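Workshop notebook – Maline, upstairs room
October 2022

Long table day. I've been promising to sort this table out ever since we moved the benches in August, and Ritva finally shamed me into it by asking (very nicely!) whether she could have somewhere to put her elbows. So the morning went on that and the glue test had to wait.

Started at the window end. Pulled everything off, wiped the top down with the mild cleaner, dried it, and then only let things back on if somebody could tell me what they were for. Kauko was a good sport and came to claim his pile, which turned out to be mostly offcuts of felt and a Skelum catalogue with half the pages folded over. The catalogue is now on the shelf by the door. The felt went in the drawer marked SOFT, and please can it stay there, it sheds on everything.

Notes on the top itself, for whoever does it next time:

The light grey surface is nice to work on but it shows every ring. Coffee comes off with warm water if you get it the same day. After that you need the paste, and go gently with it – I tried a corner on the underside first and it dulled a little. There's a dent near the far leg that I think has been there since Backlund had the room. Not worth filling.

The lamps glare on it something awful. I get two pale patches wherever I sit, and reading anything glossy means tipping it up towards me. Ivana wants to try a matt sheet over one half. I said fine, as long as it isn't taped down, I spent long enough on the old tape with a plastic scraper.

Cables. I threw away none of them, before anyone panics. Longer ones are coiled in the Radeck box, 36 of them by the time I'd finished (I did count, Ilari wanted it for the list). Short ones live with whatever they belong to. If you find one with no home, put it in the box and write on the tape what you think it is, even if it's a guess.

Books. We have a bad habit of using them as paperweights. Two were still out when I stopped for lunch, the big navy hardcover and the blue softcover on robotics, lying partly over each other. Both go back to the shelf by the door once people have finished with them. The black zip case stays on the table for now, Nhyira is going through the pouches tomorrow and I'd only put it somewhere clever and lose it.

Mugs. I know, I know. I like a mug on the table as much as anyone and the black one with the red inside is a very cheerful thing to look at on a dull morning. My only request is that they stand well away from the books, and that they go down to the sink at the end of the day.

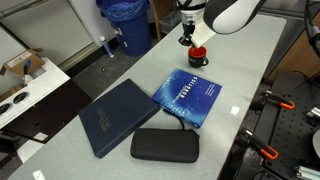 Bins and floor

The blue bin has its blue bag in, pulled well over the rim, and that's how I'd like it kept, otherwise the bag slides down inside and you end up fishing for it. The grey wastebasket further back can stay where it is, it's handy for paper. There's a small white bottle with a blue cap on the floor by the blue bin and I'd like it up on a shelf, so if you know which shelf, go ahead.

Swept under the table as far as the broom would reach. Found 5 washers and a pencil.

Still to do: labels for the two lower drawers, felt pads for the table legs, ask Ilari if the matt sheet can come out of the small budget. Glue test first thing tomorrow, I've left the clamps out ready.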